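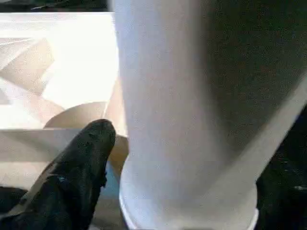
Kuo-hua Yu writes that the old fender chewed through its mooring lines in one winter and would we kindly do something about it. We did. The Drenwood 485 now has rounded line guides at both ends, and Kuo-hua has stopped writing, which we are taking as praise.

The Drenwood 485 is a floating fender for naval piers, patrol boat berths and any other place where an expensive gray hull meets a cheap gray wall. It sits between the two and takes the blame. The core is closed-cell foam, so a puncture is a repair job and the fender stays afloat while you argue over who pays for it.
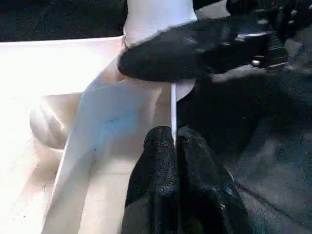 Most complaints about fenders are really complaints about skin. A smooth skin looks smart in the catalog and then squeaks all night against a painted hull, as anyone who has slept aboard will tell you at length. Ours is rough and pebbled, much like the two black fingertips in the photo, and it comes in black only. We did offer white for a season. Harbors are not kind to white.

Drallico builds the 485 to order at the Stestmont yard. Each one is pressed against a steel plate 60 times before it ships, and Hsin-yi Pan signs the test sheet. She has refused to sign before - ask our sales team, who had already promised the delivery date.

Specifications
Model: Drenwood 485
Weight: 485 kg, hence the name
Core: closed-cell foam
Skin: sprayed elastomer, pebbled, black
End fittings: galvanized steel swivels with rounded line guides
Compression cycles before shipping: 60
Lead time: 11 weeks
Price: $2,676 each, chains extra
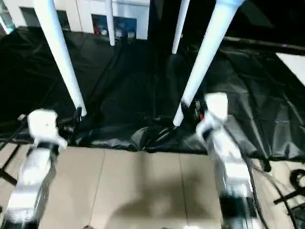 Ordering and spares

Send us the berth drawing, the largest hull you expect and the smallest one you forgot to mention. Tide range helps too. Swivels and shackles are kept in stock and ship the same week. Skin repair kits come in one size, which is too big for small tears and will be shared with the next berth over whether you like it or not.

Orders placed after 16/12/2025 go into the new year's build list. Ngan-ling Leung handles quotes.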